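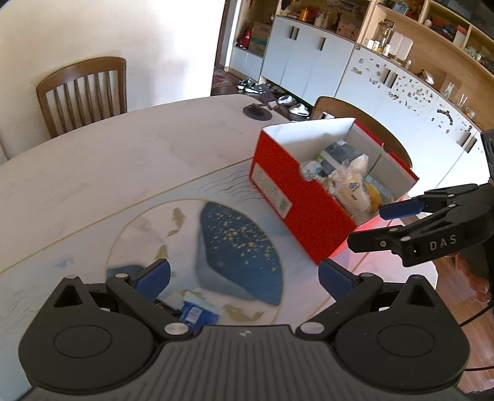

Break room and packing table – monthly inspection, Pleltport office, 2nd floor
Checked by: Nadja Grabner
Date: December 30, 2021
Next check due: end of January

**Table and surface**

- [x] Top stable, no rocking. *Stood on the level, no movement when leaned on.*
- [x] Curved edge and gold inlay smooth to the hand. *One spot felt slightly raised in July. Bart Baert glued it and it is still down.*
- [x] Placemat lies flat. *The koi one. Wipe only, do not put through the dishwasher again.*
- [ ] Cable grommet seated, cord not pulled tight. *Grommet lifts when the cord is tugged. Needs a new ring – ordered from Clandard.*

**Floor and walkway**

- [x] Wooden floor free of splinters and spills.
- [x] Walkway at least 800 mm on the window side. *Measured.*
- [ ] Walkway at least 800 mm on the door side. *Only 600 with the chairs out. Chairs to be pushed in after use. Sign to go up.*
- [x] Closed shoes worn when packing.

**Food boxes**

- [x] Box sound, corners not split. *Red and white box on the table is fine to use again.*
- [x] Label on the front. *Keep them on the front side, not the lid. Hiwot Chala could not find hers on the shelf last month.*
- [x] Bags and packets stood up so they can be seen without unpacking.
- [ ] Dates checked on all dry goods. *Not finished. I did the shelf but did not get to the boxes. Hiwot to do these before they go out.*
- [ ] Small packages put in the box before it leaves the table. *Blue one still out of the box when I came through.*
- [x] Boxes stacked no more than three high.

**Electrical**

- [x] Outlet under the table tested.
- [x] Kettle lead, no damage. *Kettle is rated 2000 W. Do not run it on the extension with the toaster.*
- [ ] Extension lead labeled with test date. *Label has come off. Jailson Honorato has spares.*

**Open items:** grommet ring, chair sign, date check, extension label. Small packages – I will mention it to the packers myself.

Copy to Leonie Merrick.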